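February, bench notes, evening

Collection day on the parcel cell. Target for the month is 2818 accepted episodes and the counter stood at 993 when I shut down, so we are behind the line I drew on the planning sheet. The morning went on calibration. The wrist camera had drifted against the arm model again and the overlay was out by enough to matter at the fingertips. I reran the hand-eye routine twice and kept the second result.

Episodes today were all on the placing task: take one mailer, put it down with the shipping label facing up. Teleoperated throughout. The Orerell logger wrote joint positions, gripper width and the wrist stream without a gap until after lunch, when it stalled on a full disk. I lost seven episodes. I moved the older batches to the second drive and added a free-space check to the start-up script. It should have had one from the beginning.

Soft mailers are still the slow class. Boxes give the operator two flat faces and an edge to aim at. A plastic bag folds when it is touched, and the grasp point chosen at the start of the approach is often no good by the end of it. I have asked for the approach to be slower over the last stretch. That costs time per episode but gives the policy more frames in the part it gets wrong.

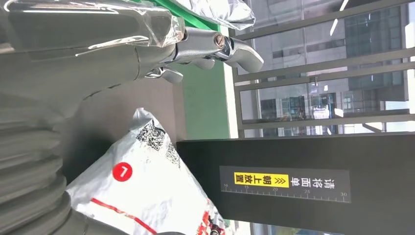

Afternoon: labelling rules

Wrote down the rule for "label up", as two annotators had been reading it differently. The station sticker says 请将面单朝上放置, which is plain enough for a person: place with the waybill facing up. For the annotators it needs more. A visible QR code does not settle it, as one mailer can carry more than one and the print bends with the folds. The rule now reads: mark success only if the waybill itself faces up at release and stays that way until the arm has retracted. Anything else is a fail, and a fail is kept. We threw too many of those away in the autumn and the Grernent model never learned to try again.

Reviewed a batch of 400 under the new rule. Slow work. Most of the changed marks were bags that landed correctly and then rolled back as the fingers opened. The old marks had stopped at release.

Lighting is the other open item. Window light varies through the day and glossy film throws highlights that move with the wrist. I considered blinds. Decided against – the Candska site has windows too, and a set gathered under one fixed lamp would not carry over. Instead the time of day goes into the metadata for each batch and I will balance the splits on it.

Fu branch retrained overnight on the older data only, as a baseline. Do not compare it with anything until the new marks are merged.

Tomorrow: check finger bolts, clear the annotation queue, start on padded envelopes if the stock arrives before ten.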